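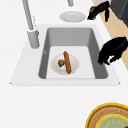 ## April, bench notes: flour moisture, second go

Beat Imhof still says the Granby flour is drier than the Bomel. I doubt it. His first numbers came from a bag left open next to the proofing cabinet, and he only ran each sample once.

Redid it with sealed bags. Loaf weights out of the oven, same tin, same water:

- Granby: 314 g
- Bomel: 328 g

Beat takes that as proof. I don't. The Bomel loaf sat at the back of the oven, where the top always comes out paler, and 14 g could easily be bake loss -- we never swapped positions.
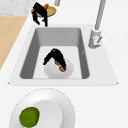 The Trotport meter is no help either. It gave three different readings on one scoop of flour, and the leaflet is vague on calibration. I'd trust drying in the oven and weighing before I'd trust that thing again.

The Bühler handbook Beat keeps quoting is about milling. I read the pages he marked and found nothing on bag storage.

Next: dry both flours for 90 minutes, weigh, swap shelves, repeat. Total flour left is 1,222 g, so no wasting it on test rolls. If the gap follows the shelf, I want the "dry flour" note taken off the wall.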